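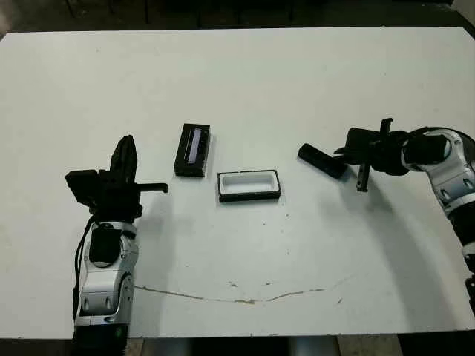
Pliria folding table, six months in

Short version: decent top, bad legs, would buy again on sale.

Got this in February for the back bedroom, mostly for cutting fabric and the odd jigsaw. Paid 74 plus shipping. Came in one box, flat, corners a bit crushed but nothing broken. Instructions are one sheet, no words, just drawings. Drawing four is upside down I think. Took me 12 minutes once I worked that out.

The top

White, matte, doesn't glare under the lamp. Shows everything though. Crumbs, pencil, thread dust. Marks too, if you're rough with it you'll get scuffs. Wiped down fine with dish soap. Coffee ring came out. Red marker did not, had to use rubbing alcohol and now theres a dull spot. My fault.

Wide enough for a full pattern sheet if you go corner to corner. Rotary cutter is fine with a mat, don't even try it without.

The legs

Ok so this is where it loses a star. They lock but the locks are stiff and they pinch. Got my thumb twice. Also one leg is a hair short so it rocks on hard floor. Folded cardboard under it, solved. On carpet you'd never notice.

Emailed Pliria on a Friday, got a reply from Nimal Chowdhury the next week offering replacement feet. Nice guy. Feet turned up, wrong size. Gave up and kept the cardboard.

Compared to the Teseston

Had the Teseston before this. Heavier, better locks, didnt wobble at all, but the top bubbled at the edge after one spilled glass of water. Pliria has had worse spilled on it and no bubbles so far. The Teseston also wouldn't fit behind my door folded. This one does, just.

Would I carry it to a craft fair? No. Too awkward, no handle. Why is there no handle.

Four stars for the top, two for the legs. Call it three and a half.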